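Endine Workshop Help > Storage and benches > Plastic bins

Labels keep lifting off frosted bins, and the tall one tips

Posted by slowdrawer, Wednesday, August 27, 2025

I sort small hardware into translucent white bins on a dark bench. There are two sizes. The low open ones cause no trouble. The tall ones are the problem. Paper labels on the frosted face start curling at the corners within days, and a tall box with little in it moves or tips whenever something catches its top edge.

The boxes are Zoletti, bought as seconds, no material code that I can find on the underside. I have tried standard paper address labels and a strip of clear packing tape over the top. The tape holds longer but it yellows, and the glare makes a printed square code hard to scan from an angle. The heaviest contents are M3 screws, the lightest are nylon washers.

I would like a label that stays put and scans, and a way to keep the tall box where it is without drilling the bench. The bench belongs to the building, so no holes.

flatstock_894

Two separate faults, so two fixes.

Labels first. A frosted face is a textured face. The adhesive touches only the high points, and on a polyolefin it does not bond well to those either. Wipe with isopropyl alcohol, let it dry fully, then use a polyester label with a high-tack acrylic adhesive. Press from the center outward with a hard roller and leave it overnight before handling. Round the corners with scissors. Square corners are where the lifting starts.

Matte stock only. Gloss laminate over a printed code causes the glare you describe. Leave a white margin on all four sides of the code, at least as wide as one cell of the pattern. On a translucent box I would print on opaque white stock, as clear stock lets the contents show through and the light areas go gray.

For position, my own bench has the low open bins on the left and the tall frosted box on the right, with a flat white base plate under the tall one. The plate does most of the work. The code goes on the front face, with a second one on the side. 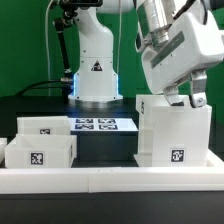
How should a tall plastic box be fixed to its base plate so it can still be taken off for cleaning?

Use reclosable fastener strips, the mushroom-head type, in two parallel runs along the long edges of the underside. Clean both surfaces first and keep the runs clear of the corners so there is somewhere to get a thumb under. To remove the box, tilt it along one long edge. Pulling straight up loads the whole strip at once and tends to peel the adhesive off the plastic.

The plate itself can sit on thin rubber matting. If it still slides, add mass inside the box. I put 200 grams of steel offcuts under a false bottom in the nylon washer box and it stopped walking.

Check for a stepped or uneven top edge as well. If the front section is lower than the back, people tend to take hold of the back wall when they reach in, and the pull is then off center. Load the heavier parts toward the back.

pegboard.ghost

Just use a paint marker on the plastic. Lasts for years.

slowdrawer

A paint marker does not scan. Otherwise fine. Ordered the polyester labels and one plate to test.

ñahui_bench

Agree with most of the above, with one correction. Alcohol alone is not enough if the boxes are polypropylene, and seconds from that line often still carry mold release. Wash with dish soap and warm water, rinse, dry, then alcohol. If the label still lifts, use an adhesion promoter pen along the border. Test it on the underside first - it can leave a shiny patch on a frosted finish.

On scanning, check the size of the code before blaming the label. Mine were too small for the distance. I reprinted at twice the width and the misreads stopped, on the same label stock.

slowdrawer

Update after the wash. The bottom has a faint PP molded into it, visible with a flashlight held sideways, so polypropylene it is. Labels are on, rollered and left overnight. The plate is on matting with the fastener strips. I will post again in October when the heating has been on for a while, as that is when the last lot let go.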